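How many demonstrations for one pick task, and should I keep the slow ones?
posted 9th December by zistov_bench

Hello all. I am gathering examples for a policy with two hand-held grippers. The task is simple to say: a blue roll and a black mesh basket on a white table, the roll must be gripped and handled cleanly. I have now nearly 300 episodes and the trained model still closes its fingers too early. My question is if I need more episodes, or if the ones I have are bad. I put three views from the recording.
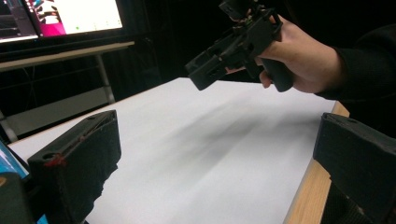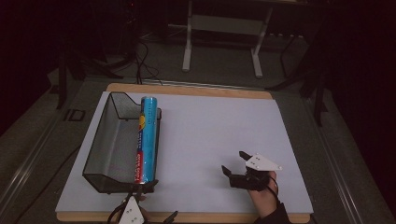
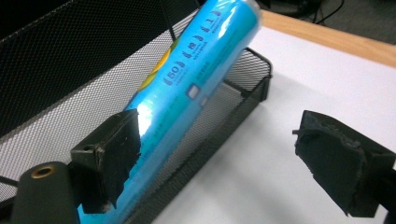
Gilles Moulin
More episodes will not save you if they are all the same episode. I had this problem last February with a task very similar to yours. We went up to 3000 and the result was almost the same as before, because each time the operator started from the same place with the same angle of the wrist. What helped us was a small rule: after every 30 episodes, change the start position of the object and also the start position of the hands. Then look at your closing moment. Plot the finger width against time for all the episodes together. If some people close early and push, and other people wait until both sides are near, the model learns something in the middle, and the middle is a bad grasp.

About the slow ones – keep them if the slowness is smooth. Throw out the ones where the operator stops and thinks, or cut the pause. A model which has seen many pauses will also pause, and sometimes it does not start again.

Guseck
check your time sync first. had the same early closing, it was the wrist video lagging behind the gripper width. spent two weeks blaming the data

Vidal
I agree with Guseck that the sync should be checked, it is cheap to do. Clap the fingers together in front of every camera at the start of the session and compare the moment in each stream.

One more point. Keep 13 episodes out of the training and never touch them, with start positions you did not use elsewhere. I did not do this in my first project and I could not say afterwards if a change was good or only lucky. Also write down who recorded each episode. In our set one operator had a habit to turn the wrist before the grasp, and it was only possible to find it by the name.

zistov_bench
Thank you, I will do the plot and the clap test before I record any more. Does somebody have a script for cutting the pauses, or do you do it by hand?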